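Buvley two-arm kit, a review after one month
Posted 11/17/19 by Noemí Zavala

I am the owner of a small shop where we cut and frame pictures, and behind the shop there is a workroom with three benches and too many small chores. My question for this review is simple, and I suppose many people with a small business have the same one: can I already buy a machine that does the boring jobs, or must I wait more years?

I should say first what I paid. The Buvley kit came to me second hand from a school that had used it for one course. I gave 800 dollars for the pair of arms, and 30 more for a set of spare screws and fingers. New it is much more expensive and I would not have bought it new. The company did not give me anything and they don't know that I write this.

Putting it together

The instructions are good until page 29 and after this page they become strange. There is one drawing which shows the left arm, and the text beside it is for the right arm. I lost a full evening there. My advice is to mount one arm completely, move it by hand through all its joints, and only then begin with the second. The cables need some slack at the elbow. I made them too tight the first time and the arm pulled at its own connector when it stretched out.

The software is called Nokar and it works on an ordinary computer, but not on a very old one. It lets you guide the arms by hand and save the movement, or you can use the trained programs that other owners share. I am not a programmer. I could use the first way in one afternoon. The second way I needed help from the forum, where people were patient with me.

The chores I tried

I made a list of jobs that we do every day and that need no talent. To put pencils back in a cup. To fold a polishing cloth. To sort frame corners by size. To stack sheets of backing card. To wipe a small whiteboard with its eraser.

Pencils in the cup went well, if the cup is heavy enough. A light cup falls over when the finger touches the border, and then the arm continues to drop pencils on the place where the cup was before. I laughed the first time, and the fifth time less.

Folding the cloth did not work for me. The first fold is often fine, but for the second the fingers must take two layers together, and they take one, or three, or they pinch the bench. My daughter folds the same cloth without looking at it.

Sorting corners was the pleasant surprise of the month. They are hard, they don't change form, and they always lie in one of two ways. I saved the movement with 300 pieces and it dropped only a few of them. It is slow – I can do the same box in a quarter of the time – but I don't have to stand there, and this is the whole point of buying such a thing.

Backing card I stopped after two days. The sheets stick to each other and the arm cannot feel it.

The whiteboard

I want to write more about the whiteboard because I think this job shows best where we are now with home and shop machines. For a person it is nothing. You hold the board with one hand, you wipe with the other, you don't even stop your conversation. For two arms it is a real piece of work. A small board is light, so if one arm pushes on it without support, it slides or turns. The eraser is soft and must be held firmly but not squeezed flat. And the wiping itself needs pressure, not too much and not too little, along the whole surface. With a board on a wire stand it is even harder, as the stand can turn under it.

The eraser and the board, apart and then together:
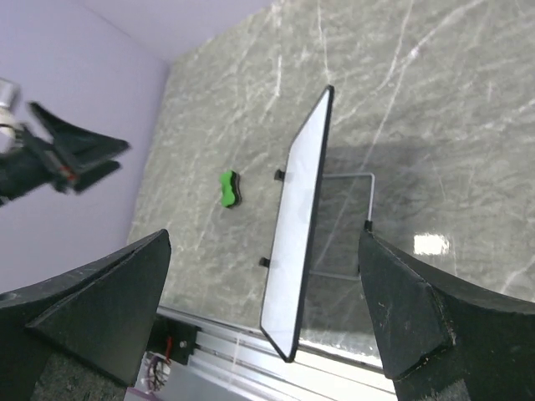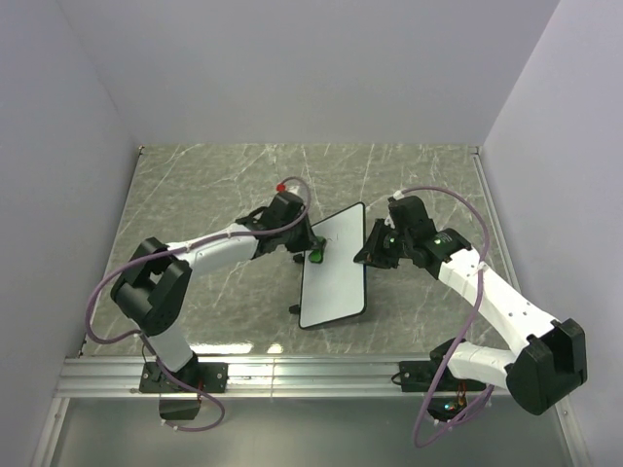
In my own trials the middle of the board became clean most times. The corners are another matter. The arm makes straight lines and lifts a little before the end, and what is written close to the rim stays there. I tried to correct this in Nokar by adding a second pass, and it became better, but then the whole job took over four minutes. I also tried with a Pletex marker that had been on the board for a week, and there the machine had no chance. It does not know that something is still written, so it does not push harder.

Noise is acceptable. I can speak on the phone next to it. The fingers lose their grip when there is sawdust on them, and in a framing shop there is always sawdust, so I wipe them every morning.

Compared with the Morgan

Before this I had for some weeks a single-arm machine, the Morgan, on loan from a supplier. The Morgan is stronger and its arm is more exact, and for sorting corners I would prefer it. But with one arm you can do only the jobs where the object stays still by itself, and in my workroom there are few of those. If you must choose, look at your own chores and ask how many times you use your second hand. For me it was almost always.

Would I buy it again?

For the price I paid, yes. For the price of a new one, no. It does one job in my shop every day (the corners), it does one more if I am near (the pencils), and the rest I still do myself in the evening. The whiteboard I wipe with my sleeve, as before.

I will try the cloth again when the softer fingers arrive. They were ordered at the beginning of November and the seller says two weeks more.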